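Sleep and Screens in Shared Student Housing
Group project report, Vandana Khurana and Kumaresan Hegde
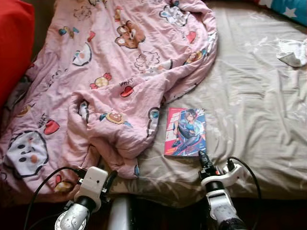
Background

Everyone in our building says they sleep badly. We wanted to know if phone use after lights out had anything to do with it, or if it was mostly noise. Kolbrún Bergmann's paper on hall noise was our starting point, plus the course readings from week 2.

What we did

Paper survey, left in the Rellutham kitchens through November. 200 printed, 176 came back. Questions on bedtime, wake time, phone in bed (yes/no), and a colour scale for how rested you feel in the morning. Green to red. In hindsight a number scale would of been easier to enter.

Also asked people to keep a sleep diary for two weeks. 50 signed up. Most stopped after the first weekend so we only used the diaries as backround.

Results

Phone in bed: nearly everybody. So hard to compare groups, the "no" pile was tiny. Noise came up far more in the comments than we expected, mainly doors and the laundry room behind the east wall. People on the top floor picked green more often.

Problems

- No question about coffee. Should have been one.
- Exam week fell in the middle.
- Self-reported bedtimes are probably optimistic.

Next time

Smaller group, proper diaries, a reminder every evening. Ask the housing office about felt pads for the doors. Thanks to Domnica Furtună for checking our tables.

Filed under: Student Work > Health & Behaviour

Recent reports
Bus Wait Times on the Brultetti Route
Who Uses the Campus Garden?
Food Labelling at the Preda Cafeteria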